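Brosteldale Residents' News
May 6, 2021

Will we really save money by switching suppliers together?

By now most households on the estate will have had the leaflet from Merkedex, and quite a few of you have stopped me outside the shop to ask what I make of it. The short answer is that I haven't signed and I'm not going to until somebody answers my questions in writing.

For those who put the leaflet straight in the recycling, the offer goes like this. If enough of us agree to move our electricity over at the same time, Merkedex will find us a single supplier at a "community rate". The leaflet says a typical home would be 414 pounds better off. It does not say over what period, or what a typical home is, or what that home was paying before it saw the light. Darius Jitaru rang the number on the back and was told the figure was "indicative". He asked what it indicated and was put on hold.

I have nothing against switching. I've done it myself, twice, and the second time it paid for a new cooker. What bothers me is being asked to do it in a hurry and in a crowd. The sign-up form has a box you tick to say you've read the terms, and the terms are not on the form. They aren't on the website either, unless you first put in your address, your meter number and your date of birth. Lenuța Furtună got as far as the meter number and then thought better of it. She has had three sales calls since, none of them from Merkedex and all of them knowing her surname. Perhaps that's a coincidence.

Then there is the exit fee. Emerson Araújo kept the paperwork from the last group deal that came round, the Prallik one, which some of you will remember with no great fondness. The rate was good for the first few months. In February it went up, and those who wanted to leave found they owed a fee for each fuel. Emerson was told he could avoid it by giving notice inside a window of 14 days, and that the window had closed before the letter announcing the rise was posted. He did get his money back in the end, after 10 letters, and he would be the first to tell you he only kept going out of spite.

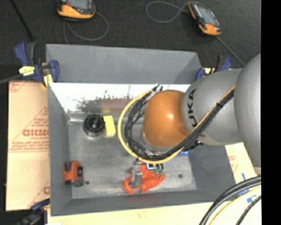 A robot arm reaching into a grey bin of small objects

To be fair to the other side of the argument, Bianca Neagu thinks I'm being too hard on them. Her view is that most people on the estate are on the worst rate their supplier offers and have been for years, and that a so-so group deal would still leave them better off than doing nothing. She's probably right about the first part. I did an evening of doorstep chats on Marinescu Close last month and hardly anyone could tell me what they paid per unit. One man thought he was still with a company that went bust. Bianca's point is that if a slightly pushy leaflet gets him to open a bill, it has done some good.

I can go along with that up to a point. But a person who opens his bill because of a leaflet can then go and look for himself, and it takes less than an hour. You need a recent bill, your yearly use in units (it's usually on the second page, in small print) and a cup of tea. Put your yearly use into a comparison site and ignore whatever monthly payment it suggests, as that is only a guess at your direct debit. Look at the unit rate and the standing charge. If you're a low user, living alone or out all day, the standing charge matters more than you'd think, and a tariff that looks cheap for a family of five may be a poor one for you.

Despina Stoica has offered to sit down with anyone who would sooner not do this on a screen. She spent years in the billing office of a water company and can read a statement faster than I can find my glasses. She won't tell you which supplier to choose and please don't ask her to. Ring first, and bring the whole bill – the back page as well.

As for Merkedex, we have sent them 5 questions. Who pays them, and how much per household? Is the community rate fixed, and until when? What does it cost to leave early? Who else gets our details? And what happens to the rate if only half the expected number sign up? Their reply thanked us for our interest and attached another copy of the leaflet, in colour this time.

We've written again. If a proper answer comes back we'll print it in full in the next issue, whether or not it makes me look foolish. Until then I'd suggest leaving the form blank. The leaflet says the offer "must end soon", but so did the one for the windows, and they were still knocking a year later.

One last thing on meters. Several of you have asked whether you have to accept a smart meter as part of any deal. That depends on the tariff, so ask before you agree to anything, and get the name of whoever tells you. If you already have one and the little display has stopped working, your readings may still be going through. Check the figure on your bill against the meter itself. Mine was out, and in my supplier's favour, naturally, though they did put it right when I sent them a reading.

Bills for Despina can be left in an envelope at number 14 with your phone number on the front. Please don't post originals through the door of the hall.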